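Search tickets Enter keyword or ticket no.

Ticket 417: right arm lags behind the hand controller during demonstrations
Site: Brorham workshop
Opened by: Ah-rin Choo
Status: fixed, leaving open until October

Ah-rin Choo, 09:40
Morning all! We're recording the phone case task on the two-arm robot (pick the case up off the table, hand it from right to left, put it down again) and the right arm has started trailing the operator's hand. The left is lovely, it goes exactly where you put it. The right one waits, then catches up in a rush, so you overshoot and end up nudging the case along the table. I've had to throw away six demonstrations already. Restarted the control program twice, no change.

Yi-an Bae, 10:05
Ooh, interesting one. Does it lag if you move the right arm on its own? And could you send me the log from one of the bad runs? Please don't delete the six, they're really useful to me even if they're no good for training.

Ah-rin Choo, 10:32
On its own it's much better, though still not perfect. Log attached. I also swapped the hand controllers over and the lag stayed with the right arm, so I don't think it's the controller. The worst bit is always the reach in towards the case, when the left gripper is closed and waiting its turn.

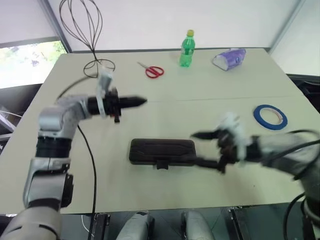

I tried it at half speed as well and the delay is still there, you just notice it less because you aren't asking for so much. Moving the case closer to the right arm made no difference.

Yi-an Bae, 11:15
Found something! The right arm's smoothing filter is set to 61 samples. The left is on 6. My fault, I think: I copied the right arm's settings across from the Baltau setup, where we wanted very slow, gentle moves. That explains the trailing. It doesn't explain the rush at the end, so have a look at the command queue too. Yours allows 3000 waiting commands before it drops any, and when both arms are moving it fills up and then empties all at once.

Please try:
- right arm filter to 6, same as the left
- queue limit to 1, so it only ever follows the newest command
- clear the table and do a few slow moves with nothing to pick up before you go back to the case

Ah-rin Choo, 12:20
Oh, this is SO much better. It feels like my own hand again! Ten demonstrations in a row and I kept every one. The handover is the nicest we've had. There's a tiny shake in the right wrist when I hold still, was that always there?

Yi-an Bae, 12:41
Brilliant! The shake will be your own hand coming through now that the filter is lower. Try 9 if it bothers you, but use the same number for both arms or the handover will feel lopsided. I'll correct the settings file so Belmont doesn't pick up the wrong one.

Ah-rin Choo, 14:10
9 on both, shake gone. Carrying on with the recordings this afternoon.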